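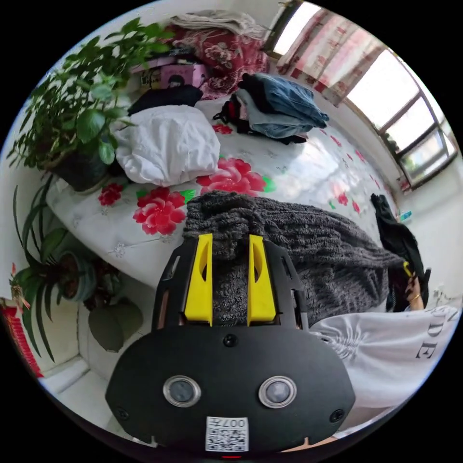

If the tool has no motor driving it around the room, why would a robot safety rule apply to it at all? The question came from the back row last session, and it deserves a longer reply than it got.

**Session 7 - Rules for hand-held grippers and soft goods**
20 November 2019

The short reply is that most robot rules were drafted with a fence in mind. There is an arm, there is a line on the floor, and people stay behind the line. Take the gripper off the arm, put it in somebody's hand over a bed with a knitted blanket and a pile of clothes, and most of that text has nothing to say.

Some firms fill the gap with house rules. We will read two sets, Mistska and Caron. Read them with a pencil. For every rule, write down:

1. What could go wrong if it were dropped?
2. Could an outsider check it was followed?
3. Did anyone test it, or was it copied?

The Mistska guide has 161 clauses. I can find a stated test behind 18 of them. The rest are phrased with great confidence - "fabric shall be presented in a natural state" is my favorite. Natural according to whom? A blanket dropped on a bed and a blanket spread flat are different jobs for a gripper, and the guide allows both. 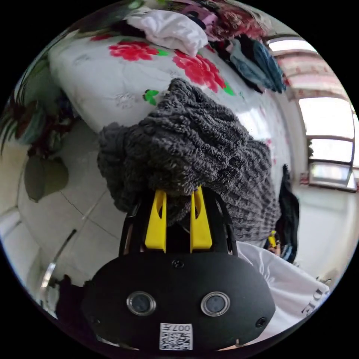 Vague rules are still better than none, Merkitz argued in its comments on the draft, because a vague rule can be tightened later. I'd like to believe it. The same clause has gone through three revisions and the only change I can see is a comma.

Caron is shorter and a bit more honest about its limits. The parts worth copying:

- Keep the free hand out of the closing path of the fingers.
- Take off bracelets and loose cuffs before working with open knits. Loops catch.
- Lift clear of the surface before turning the wrist.
- Note what else is on the bed. Other clothes count as part of the setup.
- Cover or remove printed names, mail and family photos when working in a home.

The last one is the rule I see skipped most. A bedroom gives away a lot, and a signed consent form from one person doesn't speak for everyone living there.
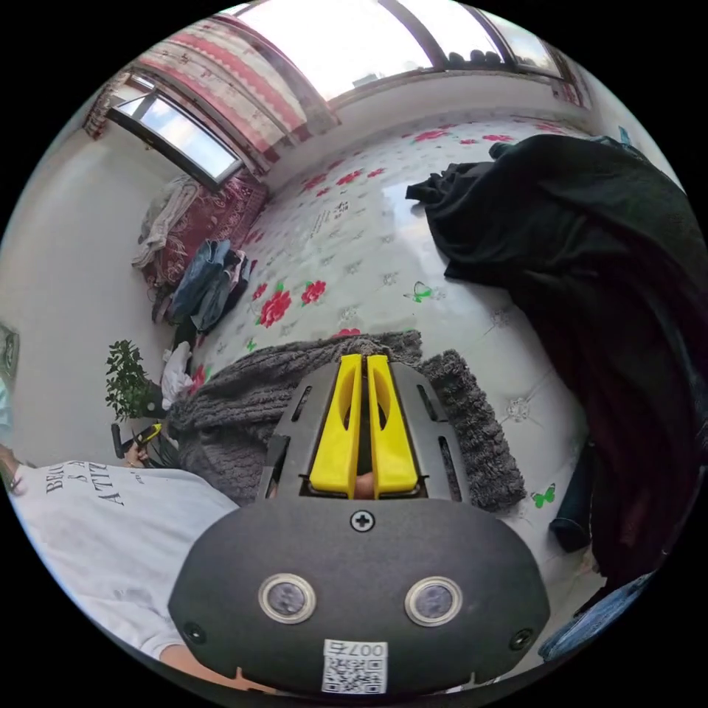 Then there is labeling. Both guides want a readable code on each tool, and both stop there. Neither asks you to record when the fingers were last swapped or how worn they are. Virkow claims 735 hours per set of fingers, with no word on which fabric, so treat that figure as advertising until you see the log.

**For next time:** pick one Mistska clause and rewrite it so that a stranger could check it. One page. If you decide it should be deleted, argue for that instead.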